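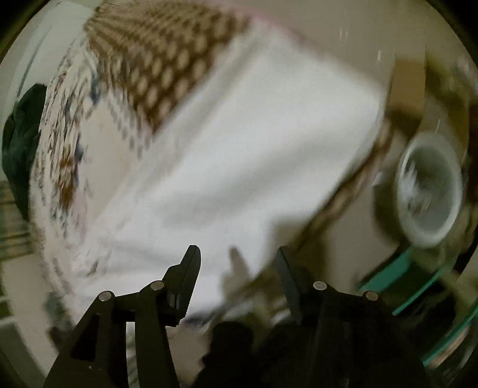

The Sardale kit costs £1,317, or £1,748 if you want the padded case, and for that you get 2 hand-held grippers and a manual that reads as if it were translated during a fire drill. Karine Robichaud lent me hers until Saturday. You squeeze the handle, the black fingers close, and your chores become lessons for some future robot. I started on the laundry, white cloth first, with the floral one and the brown-and-cream one to follow. The jaw tips are narrow and serrated, which I like for hems and distrust near anything knitted. My wrist began complaining before the kettle had boiled. Dale Girard at Tillcombe says the grip loosens up by May. I have asked him which May.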